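### 3.2 Containers and wear

The study considered how small household objects come to rest in shared storage containers, and how the surface of the container affects the ease with which they can be told apart. Three kinds of container were compared: moulded plastic tubs, fabric-lined boxes and open metal bins with sloping sides. The tubs were supplied by Mekari and the boxes by Foltedia. The metal bins were bought second-hand from a catering supplier and were used as received, without polishing or painting.

The object set comprised 485 items, of which 481 were retained after checks for breakage. Toy food, plastic utensils and plain blocks made up the greater part of the set. Items were grouped by main colour and by outline, following the scheme set out by the Zurkotum working group, with one change: toy food was treated as a class of its own, whatever its shape. Under the original scheme a slice of toy cake and a wooden wedge would have been given the same code, and in our early trials this led to repeated disagreement between coders.

Each container was filled from a list of 34 arrangements. Sparse arrangements held no more than six items; dense arrangements covered most of the floor of the container. Items were allowed to touch one another and the side walls, but stacked items were recorded separately and are discussed in Section 3.4.

Worn metal proved the most demanding background. Scratches on the floor of a bin break up the outline of grey or dark objects, whereas strongly coloured plastic remains easy to find at any angle. Both conditions are present in the sparse arrangement shown in Figure 2, where a teal spoon and a pink toy slice lie towards one side and a long dark grey block rests near the opposite wall. Coders were asked to mark the full outline of every item, including any part lying over scuffed metal. 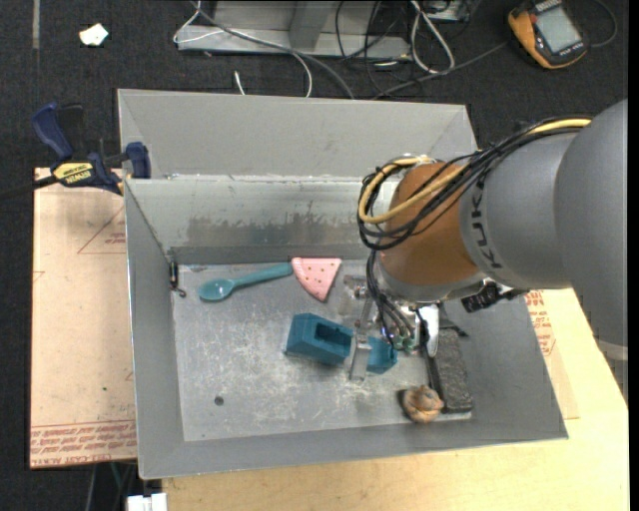 **Figure 2.** Sparse arrangement in an open metal bin. The scuffing is heaviest around the middle of the floor.

### 3.3 Coding procedure

Two coders worked independently on each arrangement, using the Ezzat record sheet. Colour was entered first, followed by outline and then by contact with neighbouring items. Where the two records differed, a third coder reviewed the arrangement without sight of the earlier entries. Marks and stains belonging to the container were not coded as objects.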